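4. Bimanual Task Suite

4.1 Kit under review

The Narnier two-arm kit is sold as a bench package for small labs and training centers. It comes with two arms, two parallel grippers, a controller, and the Tistska software, which handles teleoperation, logging, and replay. We bought the kit through the regular sales channel and received no support from the seller beyond the standard setup call. The arms were mounted at the Kaewsai lab on Fri 5 August and calibrated with the routine in the manual. All settings were left at their factory values except the gripper force limit, which we lowered to 80 percent for thin objects.

4.2 Pen-and-cup task

The main task in our suite uses a paper cup and a small set of pens. The cup stands on the table between the arms and is not fixed in place. Each arm must bring a pen to the cup, release it inside, and move clear. The task was chosen for its low cost and for the ways it can fail. A paper cup is light and tips over if a gripper brushes the rim, and a pen held too low on the barrel cannot be released without touching the cup.

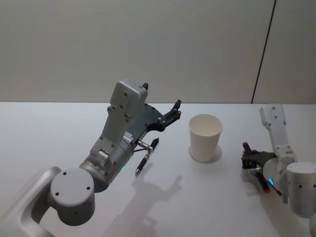
Vol. 2, No. 4

Figure 1. Pen-and-cup task on the Narnier kit. (a) Both grippers holding a pen or marker, cup empty.

An operator drives both arms at once from a pair of handheld controllers. The Tistska software records joint positions, gripper opening, and video at the same rate and writes one file per episode. We collected 1,000 episodes on the Narnier kit and 1,000 on the Tradley kit, which we use as the baseline. The same operators worked on both kits, and the order in which they used them was balanced.

An episode counts as a success when both pens are in the cup, the cup is upright, and both grippers are clear of the rim. Dropped pens are not returned to the gripper by hand. If a pen rolls out of reach, the episode is ended and scored as a failure. Episodes with a software fault are kept in the count, as a buyer of the kit would have to deal with those faults too.

The operators were free to place the pens in any order. In Figure 1(b) the red-capped one is in the cup and the right gripper is open, while the left gripper still holds a black pen with its tip down, just above the table. The arm that is waiting has to hold its pose without drift. We logged the position of the waiting gripper and report the drift separately from the success rate, because a small drift does not always cause a failure.

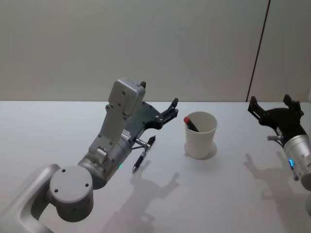 4.3 Scoring and operator ratings

After each block the operators rated the kit on ease of grasping, response to small hand motions, and comfort. Ratings were entered on paper before the operator saw any scores. Results for both kits are given in Section 5.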